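Setup Guide > Before You Order > Section 5: Planning and Budgeting a Two-Arm Sorting Bench

Overview Planning Assembly First Run Spares Contacts

5. PLANNING AND BUDGETING

Read this section before you raise a purchase order. It covers a tabletop bench with two arms facing each other across a shared work area, used for sorting light items into baskets. Assembly starts in Section 6.

5.1 Decide what the bench has to do

1. Write the task down in one sentence. For the sorting bench it is: pick mixed toy produce off the table and put it in the correct basket.
2. List every item to be handled, with its widest measurement and its weight.
3. Mark which items each arm must be able to reach. Items in the middle should be within reach of both.
4. Decide how many baskets will be on the table at one time. Two is usual.

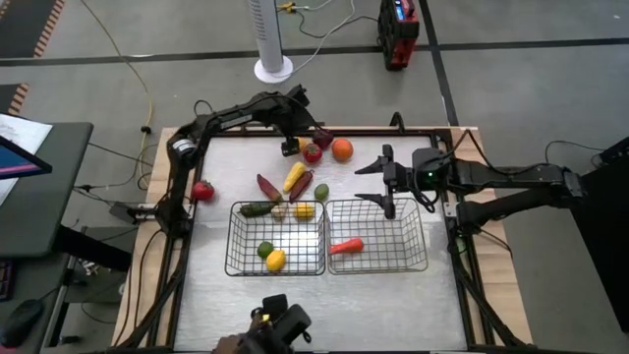

Figure 5-1. Two-arm bench with produce on the tray and two baskets in place.

Note: Lay the items and baskets out on an ordinary table first and measure the area they take up. Order the frame to suit that area plus clearance for both grippers. Frames cannot be extended after delivery.

5.2 Measure the room

1. Measure the floor space, including a walkway on every side of the bench that people will use.
2. Mark the bench outline on the floor with tape.
3. Find the nearest wall outlets and decide where each cable will run.
4. Check the route from the loading door. The crated frame is 36 inches wide and will not go through a standard interior door on its side.

Caution: Do not run power or data cables across a walkway without a cover. Budget for covers now. They are the item most often left off the first order.

5.3 Build the equipment budget

Enter each line separately on the worksheet, even when one supplier quotes for everything. Bundled quotes are hard to compare.

- Arms, one pair, with mounting brackets
- Grippers, plus one spare set of fingers per arm
- Frame and work surface
- Cameras and mounts
- Control computer and monitor
- Power supplies, cables, and covers
- Baskets and practice items

Allow $1750 for the last two lines together. The Millwood site spent less on practice items and had to reorder in October.
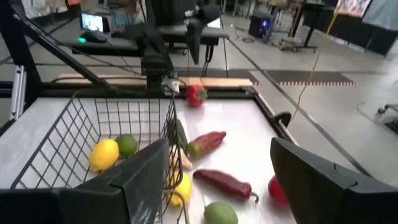
Wire baskets cost little and let a camera see through the sides, but the mesh can hide part of an item lying against it. If your software depends on a clear view of each item, allow for more than one viewing angle. Adding a camera later means new mounts, new cables, and another calibration visit.

Choose practice items in shapes that differ. Long, round, and small pieces each put a different demand on the gripper, and a set made up only of round fruit tells you very little about whether the arms suit your work.

5.4 Choose the work surface

1. Ask for a sample of the surface before ordering.
2. Place the sample under the lights in the room where the bench will stand.
3. Check it for glare and reflections from camera height.

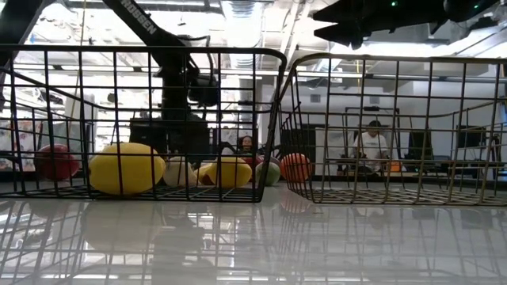
Figure 5-2. Baskets reflected in a glossy white tabletop.

Note: Kakdale supplies both gloss and matte tops at the same price. A change after delivery is charged in full.

5.5 Plan the order dates

1. Order the arms first. Lead time is 28 working days from a signed quote.
2. Order the frame once the arm model is confirmed. Bracket hole spacing differs between models.
3. Order baskets and practice items last.
4. Book the installer when the arms have shipped.

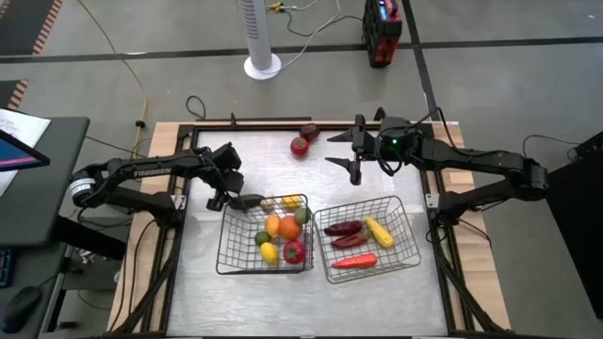 Keep a separate line for operator time. A new bench needs a person beside it through the first weeks, and that cost belongs in the equipment request. Sites that leave it out end up taking the hours from another project.

5.6 Approval

Send the finished worksheet to Ruth Staniforth for a technical check, then to Clive Dobson for signature. Quotes older than 5 weeks must be renewed before they are submitted.

Section revised March 21, 2020.

Contact: Maureen Ackroyd, Equipment Planning | Copyright Nestoslow | Back to top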